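How to Write Handling Rules for a Robot Arm That Works With Cups and Mugs

Last updated December 17, 2024

If you run a robot arm in a kitchen, a break room or a test kitchen, sooner or later you need written rules for how it handles dishes. Most teams start with whatever the arm's manual says and add notes as things get broken. That works for a while. Then a second person starts running the arm and the notes turn out to be in three places.

This page covers how to write a short handling standard for mugs. Mugs are a good first item. They are heavier than they look, they have a handle on one side, and they chip. Once you have a rule sheet for mugs, bowls and glasses go a lot faster.

The steps below were written for a single arm with a two-finger gripper and a wrist camera. You can use most of them with other setups.

What you need before you start

The manual for your arm and the manual for your gripper. They are often from different makers and do not always agree on limits. Use the lower number.

The risk assessment for your work cell. If you don't have one, stop and do that first. A handling standard does not replace it. It does not replace your emergency stop checks either.

A kitchen scale.

One mug of each type you plan to handle, plus a spare of each.

A log, on paper or on a computer. A spreadsheet is fine.

Step 1. List the mugs

Give every mug type a short code and write down its empty weight, height, outside width at the rim, and how far the handle sticks out. Measure the handle opening too, both height and depth. That last one gets skipped most often and it is the one you need if any of your grasps put a finger through the loop.

On the Chisholm sheet we started with 37 mug types. Many of them were close enough in size to share a rule, and after grouping we had 21 entries. Group by handle shape first and weight second. A thick squared handle and a thin round one should not share an entry even if the mugs weigh the same.

Step 2. Decide which grasps are allowed

Write down the grasps you permit for each group, and treat everything else as not permitted. There are three common ones.

Body grasp. The fingers close on opposite sides of the mug, below the rim. The handle should point away from both fingers.

Handle grasp. The fingers close on the handle itself, from outside and inside the loop or from both flat sides.

Rim grasp. One finger goes inside the mug and one stays outside. We don't allow this for clean mugs that someone will drink from. If you allow it for dirty mugs on the way to the sink, say so on the sheet, and say that the fingers have to be cleaned before the next clean item.

For each allowed grasp, record the gripper opening at approach, the closing force setting, and the top speed of the arm while holding the mug. Write the units. We have seen a sheet where force was in newtons on the first page and in percent on the second.

Step 3. Set the approach

Most chips happen on the way in, when a fingertip touches the rim or the handle before the gripper closes. Your rule should cover four things:

1. The height at which the arm slows down.
2. The approach speed after that point.
3. The smallest gap allowed between a fingertip and the mug before closing.
4. What the arm does if it touches something early.

Our slow-down height is 200 mm above the counter. It is higher than strictly needed for most mugs, but the tall ones are in the same program and a single height is easier to check. On early contact the arm stops, opens, and backs out along the path it came in on. It does not try again by itself. The operator looks at the mug and then restarts.

For a handle grasp, come in so that the fingertips line up with the handle before they drop to grasp height. Moving sideways at grasp height is how mugs get pushed across the counter.

Step 4. Check the surface and what is near the mug

Mark a clear zone. Nothing but the mug and the gripper should be inside it during a grasp. Racks, trays and drying stands can stay on the counter if they are outside the zone and fixed in the cell layout, so the planner knows where they are. If a rack gets moved, the layout has to be updated before the next run. Put that in the rules in exactly those terms.

Pay attention to the counter itself. Speckled stone and patterned laminate can confuse a vision system that was set up on a plain table. Small crumbs look like part of the pattern, to the camera and to people. Wipe the surface before each session. If your counter has a seam, run a fingertip over it and see if you can feel a lip. A mug set down across a lip can rock. If you can feel one, keep placements off it and mark it in the layout.

Dark grippers on dark objects are also hard for cameras. If your mugs are dark inside, check that the detector finds the rim correctly and not the edge of the inside color.

Step 5. Write the camera rules

The wrist camera is useful for review, so decide what to keep. We save video for every stopped run and for every first run with a new mug group. Things to put on the sheet:

Check the lens before each session and clean it if needed.

Confirm that at least one fingertip can be seen in the wrist view at grasp height. If neither can, the mount has shifted.

Don't rely on the wrist view alone for deciding if a grasp is good. Close objects are often soft in that view, and part of the mug may be outside it. Use a second fixed camera, or go and look once the arm is stopped.

Tell people in the room that cameras are on. Follow your site's privacy rules for how long video is kept.

Step 6. Test the rules

Run each group with an empty mug first. Then add water at room temperature, a quarter full, then half. Don't test with hot liquid. If your site plans to move hot drinks, that needs its own assessment and its own sheet.

For the Kenmont site we did 186 test grasps before signing off the first version. You may need more or fewer. The number matters less than covering every entry, every allowed grasp, and a handful of handle directions for each. Log each one as passed, stopped or failed, and write a sentence for anything other than a pass. "Slipped" is not enough. Write where the finger was, what moved, and what the settings were.

Change one setting at a time. If you change the force and the approach height together you will not know which one fixed the problem.

Step 7. Sign off and control the version

Put a version number and a date on every page. Keep one master copy and take down old printouts. We keep ours in Trosix with the cell layout, and the Sivusix job files list the sheet version in the header. A shared folder works just as well if only one person can edit the master.

The sheet should be reviewed when any of these change: the gripper, the finger pads, the camera mount, the counter or cell layout, the mug types, or the control software. Worn finger pads count as a change. Check them at the start of each session and replace them when the surface is smooth or torn.

Common mistakes

Using the gripper's maximum force as the default. Start low and go up until the mug holds through a full stop.

Leaving chipped mugs in the set. A chip changes how a finger sits and can cut someone. Pull the mug and log it.

Writing "be careful" in a rule. An operator can't check that. Give a speed, a distance or an action.

Reaching in to straighten a mug while the arm is paused. Paused is not the same as stopped. Use the stop procedure from your risk assessment every time, even for a small nudge.

When the mug sheet has been in use for a month without edits, copy it and start on bowls. Keep the same step order and the same column names so operators can read both without relearning anything.
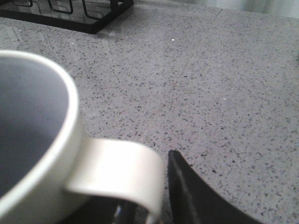
Glasses should come after bowls. They need lower force settings and a separate check on the detector for clear objects, so leave a blank section for them in the master copy and fill it in when you get there.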